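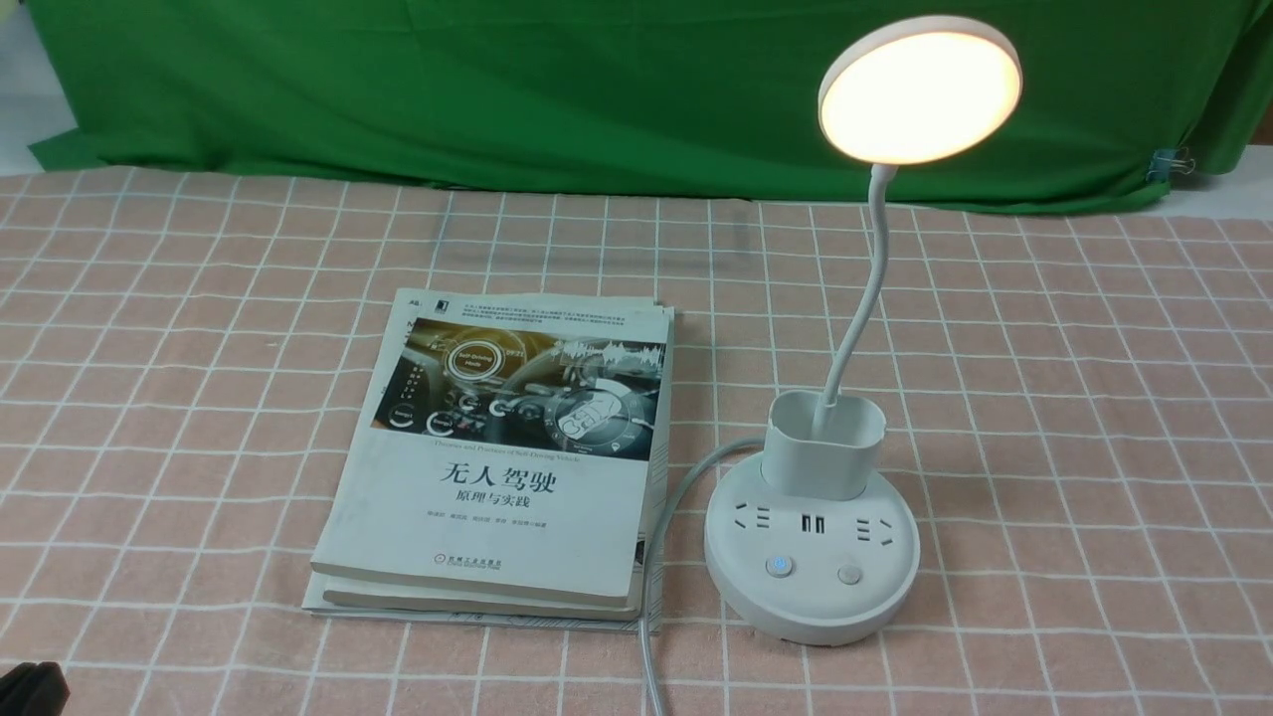
One lamp, two outlets, and my sewing corner finally works

I have been promising myself a proper light for the sewing table since we moved to Skikdale, and last month I got one, and I am so happy with it that you are all going to have to hear about it at length. Go get a coffee.

Some background for anyone new. My corner is at the end of the back bedroom, the end farthest from the window, and by four in the afternoon in winter it's basically a cave. For two years I got by with the ceiling fixture and an old clamp lamp that drooped. I'd tighten the screw, it would hold through one seam, and then down it came again, very slowly, like it was falling asleep. I once unpicked a whole navy zipper because I'd sewn it with black thread and couldn't tell the difference until breakfast.

And then there was the plug situation! The room has one outlet on that side and it's behind the dresser. Sewing machine, iron, phone charger, clamp lamp, all fighting over an extension cord that ran across the floor right where I push my chair back.

So when I saw a desk lamp with a power strip built into the base, I got a little overexcited in the store (Rahimi, the hardware place on the corner, where they will let you plug things in and try them if you ask nicely). It's white, with a round flat head on a gooseneck, and the base is a fat round disc with an AC socket on the left, another on the right, and a pair of USB ports between them. Two round buttons sit below those, and there's a blue ring that glows around the left one when it's on. The light itself is a warm, slightly yellow white. I know plenty of sewing people swear by daylight bulbs, and I get it for matching thread, but I sit there in the evenings to relax and I don't want to feel like I'm at the dentist.

The part I didn't expect to love is the cup. There's a squarish white pen holder sitting on the back of the base, and the gooseneck goes right down into it. I don't keep pens in mine. It has my seam ripper, two marking pencils, the chalk wheel and the little snips, and for the first time in my sewing life I know where my seam ripper is. I used to own four of them purely on the theory that one would turn up.

What's plugged in where

I spent a silly amount of time on this, so here's where it ended up. The sewing machine goes in the right socket. The left one is the floater — glue gun, radio, the fan in August. USB is for my phone, because I follow tutorials on it and it always dies at the sleeve. The other USB port is free most days, unless my daughter wanders in with something at one percent.

The iron does NOT go in the lamp. Irons pull a lot of power and I read the label before I did anything, and I'd tell you to do the same with whatever you buy. The iron now has the wall outlet side of things to itself, on the dresser end, and the ironing board lives there too. It's a few steps away, which my back likes, as it gets me up out of the chair.

The tablecloth

Several of you asked about the pink tablecloth when I mentioned it last time. It's the one with the grid of thin white lines, and I bought it for the color, full stop. But the grid is handy! I don't trust it for measuring (it's a tablecloth, not a cutting mat, and cloth shifts) but for laying out strips more or less straight before I pin them, it's lovely. Pale fabrics show up well on it. Pink fabrics vanish, as I learned with a bib.

The green cloth behind the table is a big piece I hung up with a binder clip, and yes, it sags. I keep meaning to do it properly with a rod and rings. But I like having that bright green behind everything, and pink and green together makes me cheerful when I walk in. My friend Despina Dimitrov says it looks like the inside of a watermelon, and I have decided to take that as a compliment.

Things I'd still change

The cord comes out on the left side of the base, and my outlet would be easier to reach from the right. So it loops out over the table and down the front, and I have to keep it clear of whatever I'm cutting. I've been looking at those stick-on cable clips. If anyone has a kind that doesn't pull the finish off a table, tell me in the comments.

I'd also love a slightly longer neck. I have to scoot the whole lamp over when I work on something wide like a curtain panel. For a hem, or hand stitching, it's perfect, I just bend the head down toward me and go.

On the table next

With the light sorted I've run out of excuses, so I'm starting the quilt. It's the Wokasitz pattern, the one with the offset squares, and it calls for 600 of them. I have cut 100. They're in a shoe box, sorted light to dark, and I sat there last night shuffling them under the lamp until well past eleven when I should have been in bed.

I'm aiming to have the first rows pieced in time for the Pladetham craft fair, to show on the table next to my pouches. If I don't make it, I'll bring the shoe box and people can admire that. Binding question for the quilters, by the way: do you cut yours on the bias even for straight edges? My aunt always did, and I've never known if there was a reason or if she just liked doing it.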